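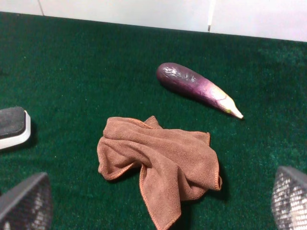

ok so I finally quit my gym in December and took up lap swimming instead, and I have Opinions now

first one: the slow lane is not slow. there's a woman in there who has to be in her 70s and she passed me 5 times before I'd even fixed my goggles

34 replies 223 likes

Muthoni Kirui told me to breathe every third stroke. I tried it, swallowed half the pool, went back to every second (sorry Muthoni!!)

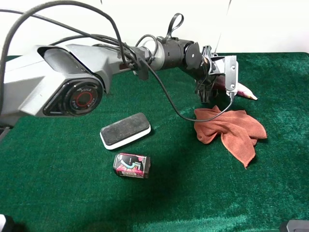
also why do goggle marks last until lunch. I had a whole meeting with raccoon eyes and people just kept talking about invoices

Share

I can do four lengths without stopping now, which in December would've been a flat no. next up is learning that flip turn thing, or at least doing it without kicking the lane rope

4 replies

anyway if you've got a swim cap that doesn't rip your hair out pls tell me the brand

Search posts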